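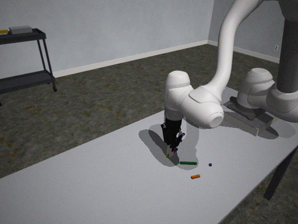 Sim view, arm over the table with the green, blue and orange blocks

Lists > Closater-users > Archive > Simulation
Thread | Previous | Next | Search | Log in

Thursday, by Hedvig Solberg
Subject: Re: gripper fault stop during block runs

Hi all,

Pirzada wrote:
> We see the same stop on the Grenadov build. The arm comes down,
> the fingers close, and the run dies with a force limit fault
> before anything gets lifted. Is it the table height? Ours was
> off once and it looked just like this.

Great question, and I got so caught up in it that I lost most of an evening! I checked the table height first and it's fine on our side. What I found is more fun than that. The fault comes when the fingertips close with very small pieces between them. The contact solver lets a piece sink a little way into the finger, then pushes it back out all in one step, and the force reading goes through the roof. Limit is 100 in our config. The worst spike I logged was 1,793 (!!), so of course the safety stop trips.

I went through 151 runs from the Sornell scene set and 78 of them ended this way. The bigger blocks hardly ever cause it. It loves the tiny ones, and it's much worse when more than one piece is down there at the fingertips.

Two things helped here:

- cut the physics step in half (slower, but I can live with it)
- close the fingers at a lower speed for the last bit of travel

With both on I haven't had a stop since lunch. Please don't just raise the force limit to get past it. I tried, the runs go through, and then you have no stop left for a real collision with the table. Those settings have a way of ending up on the hardware.

Pirzada, could you try the smaller step on your build and send me the force log either way? I'd love to know if the spike lands on the same finger. Mine is nearly always the left one and I can't explain that yet.

Hedvig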